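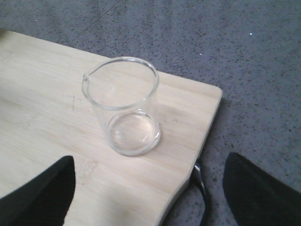 The beaker in question, with spout.

Measuring by eye: skill or superstition?
Forum: Kitchen Talk > Baking

dustau_baker
My grandmother made bread without measuring anything and it was perfect every time. I own a scale, two sets of cups and now a glass beaker with no markings on it, and my loaves come out like paving. Is it worth learning to do it by eye, or should I make my peace with the scale?

Mal-soon Kang
Scale. Your grandmother made the same loaf in the same bowl for decades. She was measuring, she just used the bowl.

onirden19
Disagree. Flour changes with the weather and the bag. If you go by the number you'll end up with soup in March and plaster in August. Learn what the dough feels like and the number stops mattering.

Mal-soon Kang
Mine has never been soup. What are you storing it in, a pond?

onirden19
A cupboard. In a coastal town. Same thing.

Trinh Kim
Why buy a beaker with no lines?? That's a vase.

dustau_baker
It pours nicely. I also thought I'd mark my own water line on it with tape, so I'd be doing it by eye but with help.

Trinh Kim
So you are making a measuring cup. They sell those.

Mohcine Naciri
The tape idea is fine, my father did it with a tea glass. Weigh your water once, pour it in, mark the level, done. It only works for the one recipe though, and the day you double it you're back to arithmetic.

For the paving problem I'd look at the rise before the flour. How long are you giving it?

dustau_baker
2 hours. The kitchen is pretty cold, I'll admit.

Mohcine Naciri
Cold kitchen, give it 4. Or 8 in the fridge if you're going to bed anyway.

onirden19
Or until it looks ready – which you would know by eye.

Mal-soon Kang
And there he goes.

dustau_baker
Left it 4 hours today. Less like paving, more like a doorstop. My husband had a second slice, though there was a lot of butter involved.

Trinh Kim
What did it weigh?

dustau_baker
I didn't check. Don't tell Mal-soon.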